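Plundale Footwear Handling Project
Progress report to the Willems Fund, second reporting period
Thursday, December 8, 2022
Prepared by Orathai Thepsuriya, project lead

1. Summary

The period was dominated by one fault. The left arm on the Vultari cell closed its gripper while it was supposed to be holding open, and it did this more than once before we understood why. There were no injuries. We stopped pairing trials for two weeks, found the cause, and have restarted at reduced speed. The milestone for mixed-pair sorting will slip to February. The rest of the work plan is unchanged.

2. Work at hand

The task is the one described in the proposal. Loose shoes come to the table in no particular order and the cell has to pick each one up, turn it sole down, and set it beside its match. Soles are the difficult part. A thick molded sole gives the fingers a good edge to hold, but it also hides whatever is behind it from the low camera, and a dark shoe on a brown tabletop gives the software very little outline to work from.

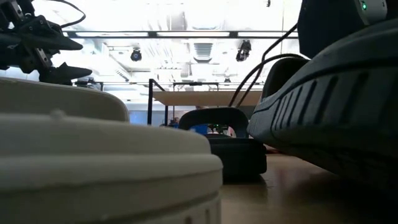
We had planned to handle pale and dark shoes in separate runs until the new year. Elo, our software partner, asked to mix them early so that the recordings would be more useful for training, and I agreed. I would make the same decision again, but it did mean that two things changed in the same week — the shoe mix and the gripper firmware — and that cost us time when the fault appeared.

3. The fault

The first case was logged as a bad grasp. The arm came down over a shoe with the fingers open, paused, and closed before it reached the grasp height. The tips pressed on the upper and the shoe was pushed across the table. The operator used the stop button and the arm held position as it should.

We put it down to a poor depth estimate on a dark shoe. That was wrong. When the same thing happened over a pale shoe in good light, we went back through the controller log and found that no close command had been sent in either case. The gripper had restarted itself, and on restart it runs a homing move that ends with the fingers together.

In all we recorded 5 unplanned closures in 253 grasp attempts. All of them came after the arm had turned the wrist to the far end of its range. Elo's technician opened the cable run and found a power connector that was seated but not latched. At full wrist rotation the cable pulled on it enough to break contact for a moment.

The connector would have been a nuisance by itself. The homing move made it a safety matter. Our operators reach in to clear fallen shoes, and the procedure allowed this while the arm was paused. A gripper that can close during a pause should not have been covered by that procedure, and the risk assessment I signed in the first period did not consider a restart of the gripper separately from a restart of the arm.

4. What we have changed

a. Both wrist connectors have been replaced with a latching type, and the cable has more slack at the last joint.

b. The homing move on power-up is switched off. The gripper now stays where it is until the operator confirms.

c. Reaching in now requires the arm power to be off. Pause is no longer enough.

d. The controller stops the arm if it loses contact with the gripper for more than 40 milliseconds.

e. The wrist camera view is saved with every attempt, including the ones that fail, so finger position can be checked against the log.

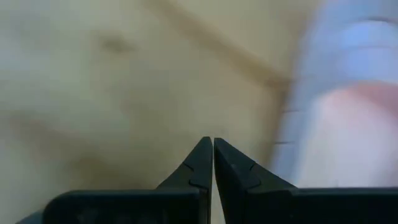 5. Results since restart

We have run 50 attempts at half speed, with the wrist taken to its limit on every one. There were no unplanned closures and no loss of contact in the log. Several shoes were dropped on release, mostly narrow ones, but those are ordinary grasp failures and we are treating them as such.

I do not consider the fault closed yet. We will return to full speed only after a longer run with the new connectors, and Elo has agreed to be on site for it.

6. Budget and schedule

The connectors and cable came out of the spares line. Elo did not charge for the technician's visit. Staff time lost to the stoppage has been absorbed by moving the mixed-pair milestone, and we are not asking for additional funds. A revised risk assessment will be sent separately.

Comments (3)

M. from Vultari
Can the firmware version go in section 3? We have the same gripper on another cell and would like to compare.

Orathai Thepsuriya
Yes, I'll add it with the revised risk assessment. Please check whether homing on power-up is enabled on yours in the meantime.

Reader
Item d — does the stop also cut in when the arm is already paused, or only during motion?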